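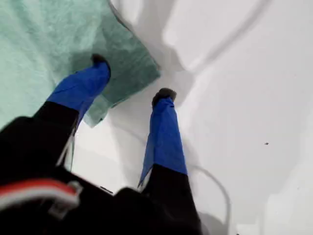 The Cost of a Clean Towel

By Þórey Skov
29/10/2025

The card was propped against the bathroom mirror, printed on thick cream paper with a leaf in the corner. It asked me to hang up my towel if I wanted to help the planet. I hung up my towel. When I came back from dinner it was gone, and a fresh one had been folded in its place.

I have stayed in 17 hotels since February, and I kept every card I found. Most of them say the same thing in slightly different type. What they leave out is how much water the place uses, what it used last year, and where the money goes when a guest skips a wash.

The Sirkevis, a business hotel with 109 rooms, is prouder than most. A screen by its elevators told me guests had "saved 3,974 towels" so far. Saved them from what? I asked at the front desk and was sent to the manager, who was friendly and gave me coffee. The figure comes from Gindodo, the company that does the hotel's laundry. It is the gap between the towels Gindodo expected to wash and the towels it got. So an empty room counts as a saving. A slow month looks like a triumph.

I don't think anyone there is lying. The manager had never been asked, and she wrote my question down. But a number on a screen ought to mean something to the people reading it while they wait for the elevator.

Laundry people are more plainspoken. At Bech, a family-run plant that serves small inns, the floor supervisor walked me past the dryers and said towels mostly get thrown out because of makeup, hair dye and shoe polish. The ones that live longest are the ugly dark ones, which guests complain about. White looks clean, so hotels buy white, then bleach it until it goes thin and scratchy. He would like to see a washcloth in every room marked for makeup. He has been suggesting it for years.

Then there is the discount. Fesine, a small chain on the coast, gives guests a drink voucher for each day they turn down housekeeping. I took two. The wine was fine. The woman who cleaned my floor told me that rooms left for three or four days take twice as long to do, and that her hours had been cut to match the rooms she no longer enters. There was no leaf on her schedule.

I asked Fesine for the laundry bill before and after the vouchers came in. A spokesman sent a paragraph about values. I asked again and got the same paragraph with a new greeting.

None of it is a case for washing everything daily. I use a towel for most of a week at home, and I suspect you do too. If a hotel told me it spent so many gallons per 1,000 guest nights and wanted to spend fewer, I would hang up my towel and feel fine about it. I would also like the towel to be there when I got back.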